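Humcombe Adult Learning
Gift Packing and Hampers, Level 1
Handout 6: Baskets and bags
Tutor: Ese Bassey

Bring this sheet with you to the practical. Last December's version had the old room number on it, so please throw that one away.

Choosing between a basket and a bag

A basket suits things of different shapes that are meant to be seen. It needs a flat base and a handle high enough to get your hand in and out without catching the contents. If the handle is fixed, pack from the sides, turning the basket as you go. A paper bag is quicker and cheaper, and it hides what is inside. Bags with rope handles carry better than flat paper handles, but check the knots before you put any weight in.

Order of work

Lay everything out on the table first and keep the basket in the middle, at arm's length. Standing is easier than sitting for this. Push the chairs under.

Line the base with folded tissue or shredded paper. Tall items go in first, towards the back. Cups, beakers and small bottles stand upright and should touch something on at least two sides. Round things roll, so they go in last and are wedged with tissue. Fruit and bread rolls go in clear bags, one to a bag, with the neck folded under. Do not put bread next to anything scented. Soap is the usual culprit.

When the basket is full, lift it by the handle a hand's width off the table. If it tips, the weight is on one side. Take out the heaviest item and start again from there.

Framed items

Small frames are awkward in a basket. Wrap the frame on its own and put it flat against the side of a bag, glass facing inwards. In the practical you may leave frames unwrapped so that Pieter Nkuna can check where you have placed them.

Costs

The college shop at Correa buys its baskets from Plollanier in one order a year. Last year it used 1,288 baskets and roughly 2,000 paper bags. Students pay for one basket each and may keep it. Bags are free but please reuse them during the session.

For the practical

Work in pairs. One person packs and the other passes items across, then swap. You will pack the same goods three times: once in a basket, once in a bag, and once split between the two. Write down which items you moved and why. Hand your notes to Jhair Salazar at the end, with both names on the front.

Reading: Hauser, Packing by Hand, chapter 3.
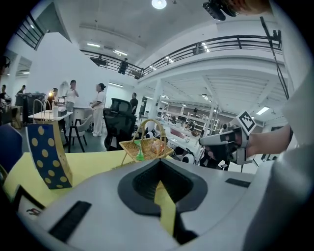
Spare copies of this handout are in the tray by the office door. The next one covers ribbon, labels and cellophane, and you will need your own scissors for it.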